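Forums > Student Projects > Robotics and Automation > Bin picking

Search this board Go Advanced

Our bin picking capstone says it works. I don't believe it. Talk me out of it?

dpk_amin
8 June 2025

I'm on a student team doing bin picking for our senior project. Industrial arm, gripper on the end, metal bin clamped to a table, odd-shaped parts thrown in. The arm picks a part, lifts it, drops it back in, goes again. We inherited the code from last year's group, who called it Truler, and their report says it "reliably clears mixed parts." I have spent the whole term with it and I would not use the word reliably.

The log from our long run has 1,415 attempts in it. More than 900 are marked as a success. My teammates want that on the poster in big type. My problem is what the code calls a success. It checks whether the fingers stopped before they closed all the way. If something was between them, good pick. It doesn't care if the something fell out on the way up. It doesn't even care if it was a part. I watched it pinch the side of the bin once and mark it down as a win.

Am I being a pain or is this a real problem?
Deepika Amin

---

cletus_p

It's a real problem and you're also being a pain, those go together fine.

I did shop-floor automation for a long time before I started helping at the school. If a vendor showed me a pick rate measured by finger gap at the moment of closing, I'd ask for it again at the top of the lift, and then again at the drop. Each time you ask, the number gets smaller. Whatever is left at the end is your number.

What are you dropping into? Same bin?

---

dpk_amin

Same bin, yes. It lifts, shifts over a bit, lets go. Then the parts are supposed to be shuffled.

---

cletus_p

So they aren't shuffled. They slide to wherever the floor lets them slide and you get the same few poses over and over. I would bet lunch your easy part gets picked far more than the rest.

---

sivapai

I'm on the same team so let me give the other side, since Deepika left it out.

1. The point of the project was never to clear the bin. The point was to collect grasps so we could train the Kamath model on them. For that you want lots of tries, including bad ones.
2. Same bin drop is how you run it for hours without a person standing there. If we move parts to a second bin somebody has to carry them back.
3. The finger gap check was fine for Moston (the course before ours) and they got full marks.

I agree the pinch on the wall was dumb. It was one time that we know of.
Siva

---

dpk_amin

"One time that we know of" is doing a lot of work there, Siva. We only know of it from me sitting there eating a sandwich. How many happened when I was in class?

And if we train on the labels and the labels are wrong, the model learns to pinch the wall with confidence.

---

vasanthi.a

Moderator hat off, I just read this stuff for fun. I judged a student show last August and every bin picking table had a poster with one large percent sign on it. I asked each team to let me put the parts in. Two of them said sure. The rest had a reason why the parts needed to go in a certain way. That told me more than the poster did.

Would yours survive somebody else loading the bin?

---

sivapai

Depends who. If you stack everything in a corner, no. The gripper can't get its fingers between a part and the wall, that's geometry and you can't blame the software for it.

---

cletus_p

You can blame whoever wrote "clears mixed parts" on the report, though. Parts go to the walls. That's where parts live. A picker that can't do walls can't empty a bin.

---

r_panicker

I supervise a couple of these projects (not theirs) and I think people are being a little hard on the students. Measuring closure at the fingers is a common first step and it's cheap. Nobody's first label is perfect. The fix can be small too: lift, wait, read the gap a second time, and only then write the row in the log. That's an afternoon.

What I'd really push back on is buying your way out. There's a Mevard add-on in our lab that was meant to solve slip, and it mostly solved having money left in the budget.
Revathi Panicker

---

dpk_amin

Second gap reading is a good idea and I'm annoyed we didn't do it in week one. Doesn't help with the old log. Those rows are what they are.

---

r_panicker

Do you have pictures saved for each try? If so, pull a random batch and have two people label them by hand without talking to each other. Then compare with what the code said. You won't fix the old rows but you'll know how wrong they are and can say so in the write-up.

---

sivapai

We have pictures. The arm covers a good piece of the bin in a lot of them. I'll do the labeling if Deepika does it too and we don't see each other's sheet.

---

cletus_p

Random batch meaning random. Don't scroll until you find a nice one.

---

vasanthi.a

And label "can't tell" as its own thing. People hate doing that and then every blurry one turns into a yes.

---

dpk_amin

OK. We did a first pass on the batch. Siva and I disagreed more than either of us liked, and nearly all of it was on tries where the fingers are down among the parts and there's no way to say from a still if anything is held. By his rule those count as a grasp. By mine they go under can't tell. We are going with mine for now, under protest.

I also went back over how the parts sit, after what Cletus said. My issue is still with the ones that end up by the sides.

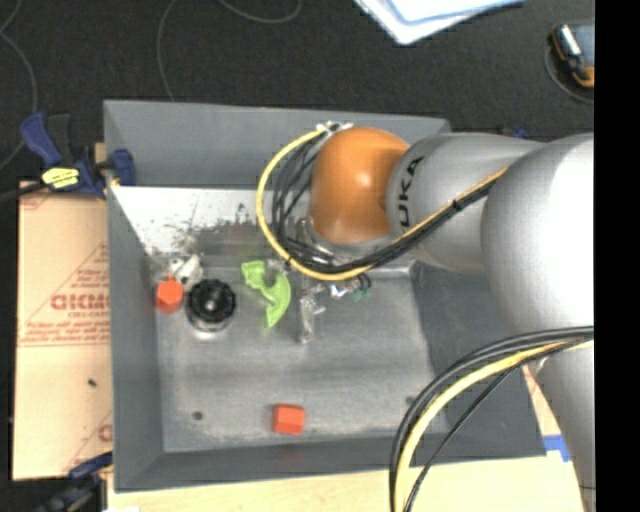 So for the next run I want three changes before anyone prints anything. Second gap reading at the top of the lift. A wall check, so a pinch on the bin gets thrown out. And somebody from outside the team loads the parts, with no coaching from Siva. If the number holds up after that I'll make the poster myself. I don't expect it to.

Contact the moderators | Copyright the board and its posters | Back to top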